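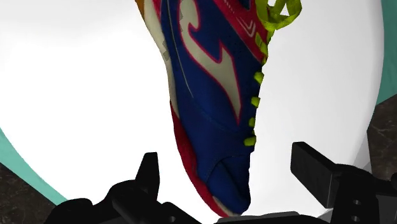

Fig. 1. Simulated tidying task: a shoe with its toe between the two gripper fingers.

Handout 6: Can machines do the chores yet?
Marwan Nimri, May 24, 2020

Short answer: some of them, some of the time, in rooms set up for the purpose. Read this before the seminar and bring your notes on the Le Roux chapter.

Chores that are close to solved have three things in common. The floor or surface is flat, the job is the same each time, and a missed bit does little harm. Vacuuming fits. So does moving closed boxes along a shop floor.

Tidying does not fit. Take the shoe in Fig. 1. It has a rounded toe and creases in the upper, and the lace ends stick out in loops. A real shoe also bends when squeezed, and it may be lying on its side or under a chair. A grip that suits the toe may be no use at the heel. The arm then has to put the shoe down facing the right way, next to its pair, which means finding the pair.

Simulation. Many tries can be run without breaking anything, and the object can be put back in the same spot every time. The weak point is contact. Rubber, cloth and laces are hard to model well, so a grip that holds on screen may slip on the bench.

Class figures (Prundow arm, shoes only)
Simulated tries: 787
Bench tries: 400
Bench tries where the shoe ended up on the rack: 340
Longest bench try: 45 seconds

340 out of 400 is 85 per cent. For a household that is poor. A family that puts away 20 shoes a day would find three on the floor every evening. All bench tries used one pair of trainers on a clear table, and the rack was never moved.

Shop-floor work. The Arner packing line gets better results by changing the job to suit the machine: parts arrive in trays, all facing one way. Ask who fills the trays. At Arner it is still done by hand.

For the seminar
Pick one chore you did this week. Write down each step, including the looking and the deciding. Mark the steps a two-finger gripper could manage.
Read Farola, sections 2 and 4. Section 3 is optional.
Written answers are due in June, one side of A4.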